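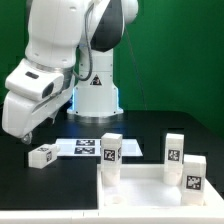
White arm, black table, and a whole lot of green.

March
by Ok-hee Myung

Up at 5:40 again, and not on purpose. The cat has decided that the edge of my pillow is a trampoline, and once I'm awake I start thinking about the sourdough, so there's no going back to sleep after that. I came down in my socks and the starter had climbed right up under the lid and left a crust of itself all around the rim. Good sign! Bad for the shelf, though, I had to go at it with a butter knife.

I'm still on the plain white loaf. Tomás keeps telling me to move on to rye (he has been on rye all winter and talks about it the way other people talk about their kids), but I want one white loaf I'm happy with first. Last week's was fine on the outside and gummy in the middle, and I ate it toasted for four days so I wouldn't have to think about it. My oven runs cool on the left, that's half my trouble. The other half is me opening the door to look.

So today I did it by the numbers. 500 grams of flour from the Jarnmont mill bag, the one with the torn corner, plus water, salt and a big spoonful of starter. I mixed it before breakfast and then did a fold every time I got up for coffee, which was a lot of folds. By lunch it had gone all smooth and wobbly and I got very excited and texted Tomás a picture of it. He wrote back "needs another hour" and nothing else. It got another hour. I was a little annoyed about that, and then more annoyed when I poked it and the dent filled in slower than before, the way the book says it should.

While it was sitting I walked over to Kiltlow for birdseed and lightbulbs and came home with birdseed, a colander and no lightbulbs. The hall is still dark. I also ran into the lady from the Liew bakery, who was buying a mop, and I asked her about steam (I can't help it, I see her and I ask about bread, she must dread me). She said to quit throwing ice cubes in and just leave the lid on the pot a while longer. Thirty minutes on, she said, then off until it's darker than I think I like. She also said most people pull their bread too early and I nodded like I wasn't most people.

Baked it late afternoon. I set the timer for 32 minutes with the lid on, mostly to give myself two minutes to find the oven mitts, which were in the laundry. When I took the lid off it had sprung up so tall on one side that it was leaning, like it was trying to hear something in the next room. The cut had opened into a proper ear! I've never had an ear before. I turned it around once for the cool side and made myself go sit on the back step until it was done, where it was drizzling and I stayed anyway.

Then the waiting. You're supposed to leave it 2 hours and I left it maybe one and a quarter. Cut the heel off, butter, salt, standing up at the counter. It's a touch damp right at the bottom, so I guess the bakery lady wins, but the rest of it is open and springy and tastes a bit like yogurt. I had three slices and called that dinner, with a tomato.

Tomás is coming by tomorrow morning and wants half in exchange for a jar of his rye starter. I've already named mine Rorken and I don't know how Rorken will feel about company in the fridge.

Still to do: lightbulbs, wash the banneton cloth, write down the timings before I forget them. Cat is asleep on the flour bag. Bed.

Recent entries
The gummy loaf
Seed order, finally
Soup for the whole street
Tomás and the rye, part two
A new lid for the old pot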